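Soporte giratorio para utensilios de cocina

El soporte para utensilios, llamado también colgador de sobremesa, carrusel de cocina o simplemente «árbol de cucharas», es un accesorio doméstico que mantiene cucharones, espumaderas, espátulas y cucharas suspendidos de una corona de ganchos, a la altura de la mano. Consta por lo general de una base pesada, un vástago vertical y un aro superior. Es un objeto humilde y muy ingenioso: ocupa en la encimera lo mismo que un plato de postre y despeja un cajón entero.

Denominación

En los catálogos en castellano conviven «soporte», «portautensilios» y «colgador de pie». El término «carrusel» se reserva en rigor para los modelos cuya corona gira sobre el vástago, aunque en el habla corriente se aplica a todos. No debe confundirse con el bote o tarro de utensilios, donde las piezas se guardan con el mango hacia abajo, ni con la barra de pared.

Partes

La base suele ser circular. Puede ser plana, abombada o cóncava; esta última forma, parecida a un cuenco poco profundo, tiene la virtud de recoger las gotas que caen de los utensilios recién lavados. El vástago es casi siempre un tubo o una varilla fina, enroscada a la base. La corona reúne los ganchos, soldados a un aro o recortados de una misma chapa, y se remata con un pomo que sirve para levantar el conjunto o para hacerlo girar.

La curvatura del gancho es el detalle que distingue un buen soporte. Si es demasiado cerrada, el ojal del mango entra con dificultad; si es demasiado abierta, la pieza se descuelga al menor roce. La estudiosa del menaje Liesl Prantl dedicó a este asunto un capítulo espléndido de su inventario de accesorios de cocina, que reúne 1.684 fichas.

Materiales y fabricantes

Predomina el acero inoxidable, seguido del acero cromado, el hierro lacado y la madera torneada. La casa Bisetti popularizó la base lastrada, y Olvera la corona desmontable, muy celebrada por quienes tienen cocinas pequeñas. El modelo alto de Prallier, con 100 gramos más de lastre que su antecesor, sigue siendo el favorito de los coleccionistas - y con razón, pues apenas cabecea al descolgar un cucharón.

Uso

Conviene repartir el peso: dos piezas metálicas seguidas en el mismo lado inclinan los modelos ligeros. Los utensilios largos se cuelgan primero, y los más usados, del lado de los fogones. Las cucharas de madera plantean un caso aparte, pues muchas carecen de orificio en el mango. Bukola Akande recomienda perforarlo con una broca fina, a dos centímetros del extremo, y pasar por él un cordel de algodón.

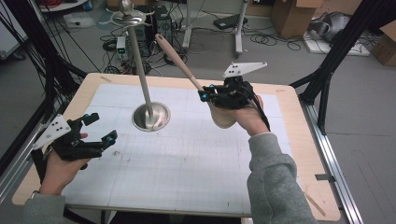
Soporte metálico de corona con ganchos y cuchara de madera de mango largo.

Limpieza y conservación

El metal se lava con agua tibia y jabón neutro, y se seca enseguida con un paño para evitar las manchas de cal. La unión entre vástago y base merece una revisión de vez en cuando, porque la rosca tiende a aflojarse con el giro. Los modelos cromados no admiten estropajo.

Coleccionismo

Hay aficionados entregadísimos. La colección de Ibrahim Amadi alcanza las 1.727 piezas entre soportes, ganchos sueltos y coronas, y la parte más antigua se expone cada noviembre.

Véase también: Barra de cocina. Escurridor. Espumadera. Tarro de utensilios.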